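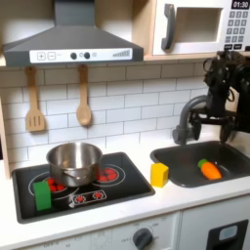

The kitchen had been my niece's until she turned nine and announced she was done with it. It came to the workshop in the back of my brother-in-law's car, along with a bag of toy food, and it sat by the paint cabinet for most of a winter before the two of them decided it was what the arm had been missing.

I should say I was against the arm. I paid the same dues as everyone else at the Oltico workshop, and I wanted a new belt for the sander. But the two of them had a plan, and a plan with a drawing beats a complaint without one. The older one did the joints and brackets. The younger one did the code, which she wrote on a laptop with a missing key, so that for weeks every variable that should have had a w in it had two v's.

"It's going to put the carrot in the pot," she told me.

"I can put the carrot in the pot."

"You're not the point."

That was a fair thing to say, and I went back to my chair legs.

I make chairs. I'd had the bench by the window for eleven years, and what I had learned about other people's projects was that they spread. First the arm was on a shelf, in pieces. Then it had the end of my bench, only for the weekend. By the time the ice was off the parking lot it had its own table, a power supply that hummed in a key I could never quite ignore, and a sign taped to the wall that said DO NOT TOUCH, MOVING. It was hardly ever moving.

The shoulder motor was a Kettler, secondhand, out of some kind of packing machine. The older one was very proud of it. He said it was rated for 4,000 hours and I asked how many it had already done, and he looked at me as though I had asked the age of his wife.

They bolted the kitchen down in front of it and got to work on the carrot.

I'll describe a day of this, because people who came in on open evenings only ever saw the good ten seconds. She would set the carrot in the sink. He would say "clear," though there was no one in the way. The arm would come in over the faucet, slow as a man looking for his glasses, and stop. Then the two of them would look at the screen. Then he would say, "It thinks it's there," and she would say, "It's not there," and they'd both bend down and look at the gap between the fingers and the carrot, which was about the width of my thumb. Then an hour of typing.

Sometimes it got hold of the faucet. It was very good at the faucet.

"Teach it to wash up," I said. They didn't laugh. I don't think they heard me.

A company called Sisska had heard about the thing somehow and offered to lend us a table at their fall show, in September, if the arm had a name and could run through lunch without anyone touching it. So they named it Utik. I asked what that meant and the younger one said it didn't mean anything, it was just free. After that I was expected to say "Utik's on" and "Utik's off" and I didn't. I said "the arm." I held to that longer than I have held to some resolutions I was prouder of.

She kept a log. Every try got a number, typed in, with a word beside it. I read it over her shoulder once while I was waiting for glue. MISS. MISS. FAUCET. MISS. DROP. MISS. FAUCET. POT, which gave me a small jolt until I saw the note: knocked over.

"What do you do with all these?" I said.

"Learn from them."

"You or it?"

She thought about it. She was the kind of person who would stop and think about a question that had only been meant as a jab, and it made her hard to be unpleasant to. "Both, I guess," she said. "Me more, so far."

On 7th March I came in early to do a glue-up before the place got loud. The heat wasn't on yet. The older one's coat was over the stool and he was out in the hall on the phone, something to do with a delivery, and the younger one was at the screen with her hood up. The carrot was in the sink. The little yellow block and the green one were out as well, which I hadn't seen before, and I asked if those were for dinner.

"Distractions," she said. "It has to not care about them."

"I know people who can't do that."

She pressed something. The arm hummed up into its note. I had clamps in both hands and I stood there holding them like a fool. The fingers came down behind the sink, next to the faucet, and hung.

"Faucet," I said.

"Wait."

I waited. It went forward by an inch or so, then down. It closed. The carrot turned in its grip and for a second it was held by the leaves and nothing else, and I was sure of what would come next, because I'd heard a toy carrot hit that floor so often I could have told you the pitch. Then it was up and going left across the counter, past the yellow block, which it did not care about. It stopped over the pot and shook a little, the way it always did at full stretch, and let go.

It makes a noise, a toy carrot in a steel pot. Less than you'd want.

She typed the number. It was 1,348. She put POT next to it and left the note blank.

He came back in with the phone still in his hand and said, "What?"

"It did it," she said.

"Did you film it?"

She hadn't. He looked at me then, over her head, with his eyebrows up, and I understood that I was being asked as a witness, and that my years of grumbling had given my word a value theirs didn't have.

"It went in," I said. "It was a lucky grab. It had it by the leaves."

"But it went in."

"Once."

"Again," he said to her, already taking off his gloves. She reached into the pot for the carrot and laid it back in the sink, and moved it a bit, and moved it back.

My glue had skinned over by then. I scraped it off and mixed some more, and behind me he said "clear," and I heard the hum start – and then, a while after, the faucet.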